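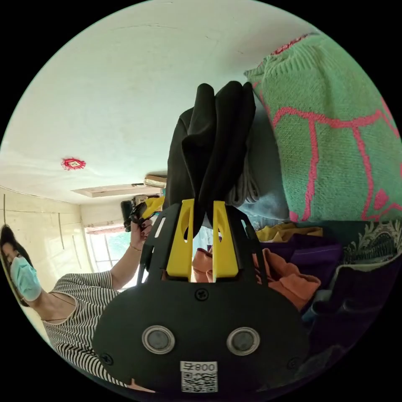 Mellorham Makers Club › Robotics board

tevville_tom: Anyone tried the Skenus hand grippers? The kit is $486 and I'm tempted.

knitwit309: I have! Did a whole pile of clothes with mine, super light, and the yellow fingers pinch fabric great.

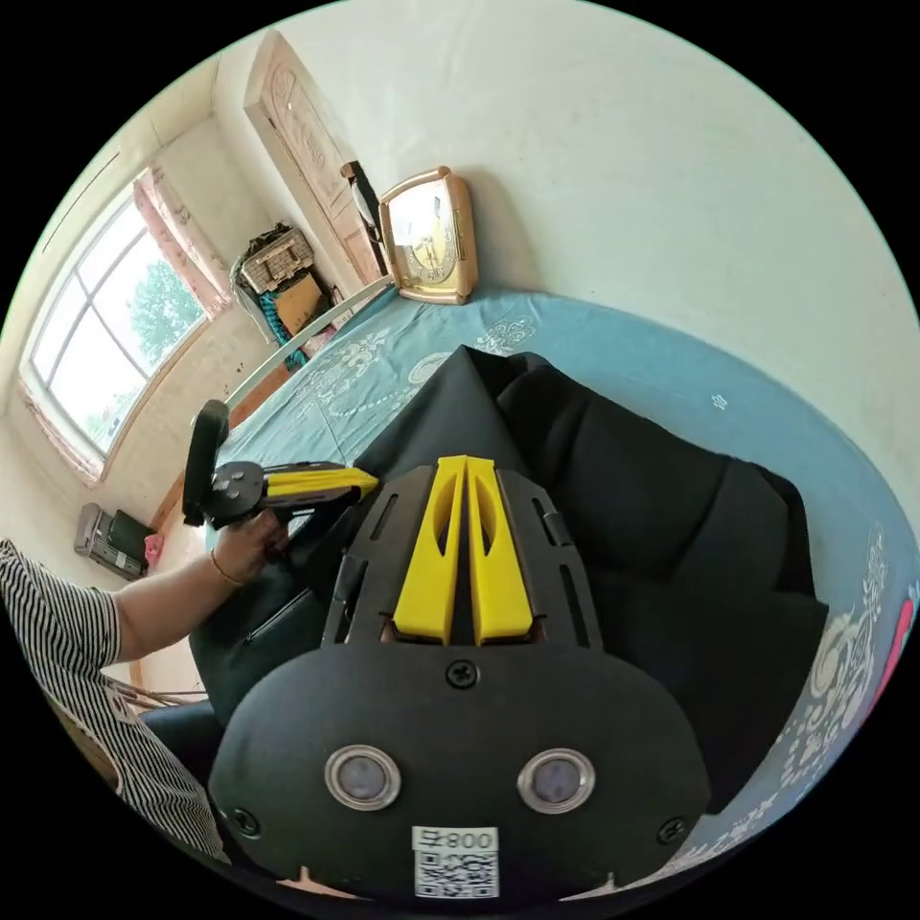 Big padded stuff is slower though, you really want one in each hand.

gearbox: Disagree, $486 is steep for plastic fingers.
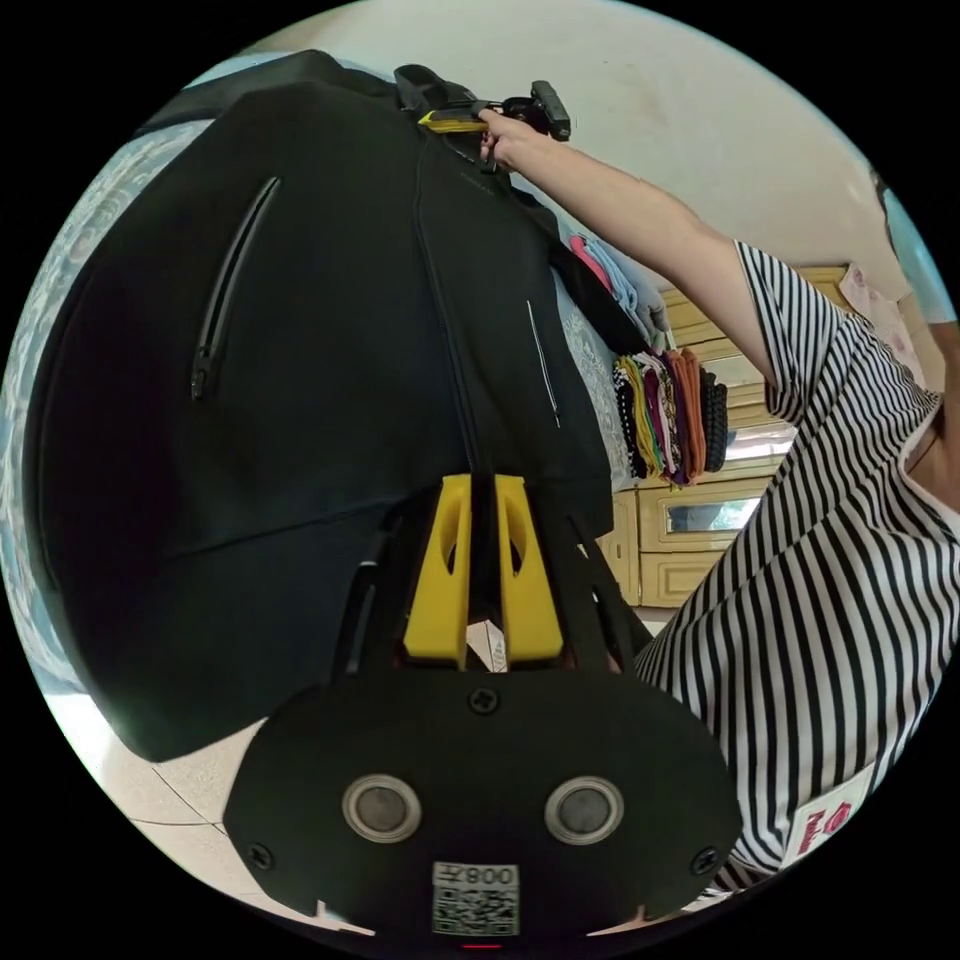 I'd wait for a sale.

knitwit309: Nah, mine's paid for itself lol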